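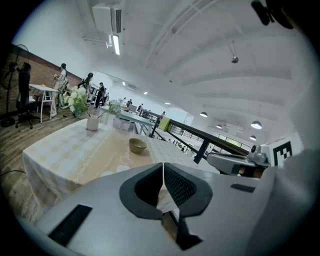 Zamercombe opens its upstairs dining floor for shared suppers this May

DUSHAM — Zamercombe, the pottery shop and supper room in the old brick building at Dusham, is happy to announce that its upstairs floor will be set for guests this May, with long, unhurried suppers served in handmade bowls that people can take home afterward if they've grown fond of them.

The floor has been in the works for quite a while. Owner Polyxeni Athanasiadis wanted the tables laid the way her family always laid them — a checkered cloth in quiet colors, a runner down the middle, flowers at one end, and plenty of room left over for the bowls to be passed from hand to hand.

"I grew up at a table where the dishes never matched and we all reached across each other," said Athanasiadis. "I'd like people to come up the stairs, hang up their coats and feel that somebody was expecting them."

The bowls come in several sizes and in glazes that run from olive to golden brown. The deep ones are meant for soup and stews, and the small, shallow ones for olives, salt, or whatever else wants to be close at hand. They were made by Pantelis Sarantis, who fired 900 pieces for the opening at his Fovness studio and is already talking, rather cheerfully, about the next batch.

Flowers will be changed through the season by Nia Wogan, who likes white blooms with a good deal of green left on, and a touch of pale blue when she can get it.

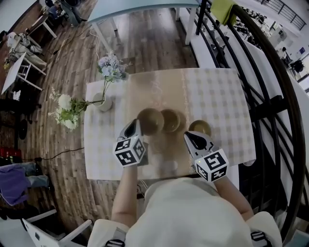
Suppers and table-setting afternoons

Supper is served at 5, with a second seating later in the evening. Anyone who'd like to learn to lay a table of their own is warmly invited to come at 2, when Paraskevi Tsakiris will lead an easygoing afternoon on cloths, runners and bowls, with coffee and something sweet at the end.

Places can be reserved at the shop counter downstairs. Press questions may be sent to Gerardo Marchetti at Zamercombe, Dusham.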